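4. Recording a set of examples

Read section 3 first if the arms have not been homed today.

1. Clear both table panels. Only the objects on your task card go back on.
2. Place the objects. Cup upright, small item to one side of it, on the same panel. Keep them off the seam.
3. Move the gripper to the start pose, fingers down, and let go of the controls.
4. Type the task name exactly as on the card. Spelling matters, the training script sorts by it.
5. Press Record, wait for the tone, then do the task in one go.
6. Press Stop. Mark it Keep or Bin straight away — not at the end of the set.

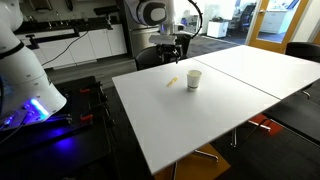 Osdale Site — Teaching & Data Team

Note: move the objects a little between examples. A hand's width is plenty. If every run starts from the same spot the Varimholm model learns the spot and not the cup.

Note: 29 kept examples per task card, then swap operator. Slow ones are fine, fumbled ones too if you recovered.

CAUTION: hands off the table while recording. Chairs pushed well back befor you start.

CAUTION: cables clear of the rails. Check again after every pause.

7. If a run goes over 600 frames it is cut off automaticaly. Bin it and redo.
8. Upload when the set is done. Problems to Murray Nguyen, missing cards to Lucie Vachon.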